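Titeo two-arm kit: where we've got to on the Ninley trial

Progress report for the small works automation fund, covering the period up to the end of November

Hello all. You asked for something readable this time instead of the spreadsheet with the coloured tabs, so I've written it more or less as I'd tell it to you over a cup of tea. The spreadsheet still exists, it's in the shared folder, and the figures in it match the ones in here (I checked twice after last time!).

A quick reminder of what the money is for. We have the Titeo kit on trial from Antwi, who put the package together and look after it, and we're meant to tell you whether it would be worth buying for the control parts stores at Ninley. The job we picked is the one everybody there grumbles about. Push buttons, lamp housings, contact blocks and other panel fittings come back from stripped-down control boxes all mixed up, and they need to be sorted and put away in little drawers. It's fiddly, it's dull, and it always gets left until the end of the day.

How far along are we? Further than I expected in some ways and behind in others. The plan had us finishing the set-up and the first round of trials by now and starting the second. Set-up is done, the first round is done, and the second round is underway but has a fair way to go. I'd call us three weeks behind, and most of that went on waiting for a replacement cable and then on me fitting the replacement cable wrongly.

Setting up

Antwi say in their leaflet that the kit can be up and running in a day. It took us four. To be fair to them, one of those days was spent finding a bench that didn't wobble, and they can hardly be blamed for our benches. The arms themselves went up without any fuss. The cabling is another matter. There is a great deal of it, it all looks the same, and the labels in the box were for a different version of the kit. I've asked for the right labels and I've also asked for clips, as I'd like the cables kept well out of the way of the arms when they reach across each other.

The software side was nicer than I'd feared. You show the arms what you want by working through the job yourself with the hand controllers, and the kit stores each go so it can learn from them. Nothing needs typing in. My first attempts were dreadful (I kept closing the gripper too soon and chasing things across the bench) but it does come to you after an afternoon or so, and two of the stores staff got the hang of it a good deal faster than I did.

First round

For the first round we kept things simple: pick up one part, put it in an open drawer, stop. We recorded 967 goes by hand and then let the kit try by itself 200 times. It managed the full job on 33 fewer than that, so 167 good ones out of 200. I was really pleased with this, and I still am, but please don't anybody put it on a slide yet. These were parts laid out with plenty of room between them and a drawer that somebody had kindly opened first. The stores have neither of those things.

The misses were mostly of one kind. The gripper would come down on a round cap, get it slightly off centre, and squeeze it out sideways like a pip. Square parts gave it far less bother. Antwi have suggested a softer pad for the fingers and are sending a pair for us to try, at no charge, which I thought was decent of them.

Second round

Now we come to the harder part, and the part you'll be most interested in. In the second round both arms have to work together. One deals with the drawer while the other handles the part, and the parts are a proper mixture of colours and sizes. Some of them have a fair bit sticking out behind, so there's a right way and several wrong ways to take hold of them.

My feelings here are mixed. When the two arms get it right it's lovely to watch, quite unhurried, and I've caught people stopping on their way past to look. When they get it wrong it tends to be over the drawer. The drawer fronts have only a small lip to get hold of, and if the finger lands a little high it just slides over the top and the arm carries on as though it had opened something. Then the other arm sets a part down on a shut drawer. We've now added a check that makes the kit look again before it lets go, and this seems to help, though I'd like a lot more tries before I promise you anything.

The other thing I've learned is how much the small cameras matter. The overhead view is fine for finding a part on the bench, but for judging how a button is lying you want the close view from the wrist. With the close view switched off, as we did for one morning to see what would happen, the kit grabbed at things in a very hopeful sort of way and missed a lot of them. If Antwi offer a cheaper version without the wrist cameras, and I gather they're thinking of it, my advice would be to leave it on the shelf.

The two-arm drawer job, and a green push button close up:

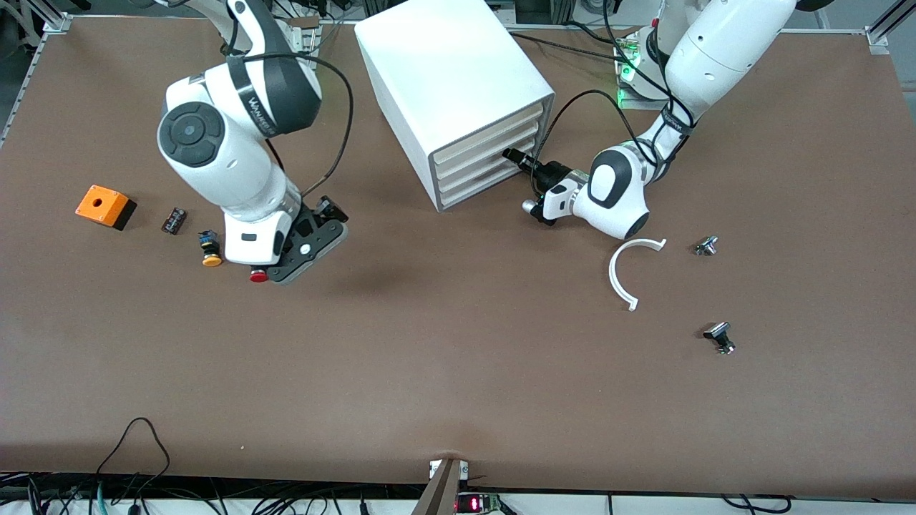
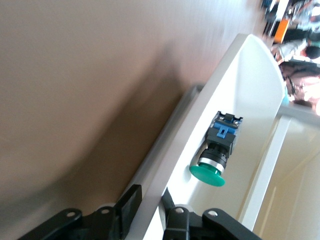
Where I'd like to spend the next stretch is on speed and on mess. On speed, a person in the stores puts away a handful of fittings in the time the kit takes over one, and I don't see that changing much during the trial. It doesn't bother me as much as it might, as the idea was always to leave it going after everyone has gone home. But it does mean it has to be able to carry on without someone standing beside it, and at the moment it can't. If a part rolls off the bench, the kit goes on looking for it until somebody comes along and presses stop. Antwi tell me the next update will let it give up on a part and move to the next one. I'd want to see that working before we talk about buying.

On mess, I want to stop setting the parts out so politely. The plan is to tip a tray of them on to the bench and let the kit make what it can of the heap. I expect the results will look awful for a week or two and I'm telling you now so that you don't worry when you see them.

Money

We've spent £2,949 so far out of the trial budget. That covers the hire of the kit, the bench, the replacement cable and a set of spare finger pads (bought before Antwi offered the free ones, sadly). Travel to and from Ninley isn't in there yet as the claims haven't gone through. There's enough left to finish the second round and to pay for a longer hire if you agree to one, and that brings me to my two requests.

The first is more time. Could we keep the kit for another two months? The hire firm side of it is simple enough, Antwi have already said they don't need it back, and it would let us do the messy trials properly.

The second is a small one. The staff at Ninley would like to try the kit on a different job, putting together the Ivudent starter packs that go out to the training centres. Each pack is a bag with a few switches and a card in it, and it might suit the arms better than the drawers do. I said I'd ask. It wouldn't cost anything beyond a few days of my time, and I'd do it after the main trials so that nothing slips further.

Would I buy it?

Somebody is bound to ask, so: today, no. I'd hire it again tomorrow, and I'd happily recommend it to anyone with a tidy, repeating job where the parts stay put and somebody is nearby. For our stores it needs the update, it needs better drawers or a better way of opening them, and it needs those cables sorted out. I did wonder about sticking small tabs on the drawer fronts for it to pull. The stores staff weren't keen, as they say the tabs would catch on their sleeves, and they have to live with the cabinets, so I've dropped that for now and asked Antwi about a hooked fingertip. They're going to send a drawing.

Support has been good, by the way. They ring back the same day and they don't make me feel silly, even about the cable. The manual is poor. I've been keeping my own notes as I go and they've asked if they can have a copy, which I've said yes to as long as you don't mind.

The next report is due when the second round is finished. If you'd like to come and see the kit before then, mornings are best, any time after half past nine, and please let me know first so I can get you a visitor's pass and clear a chair.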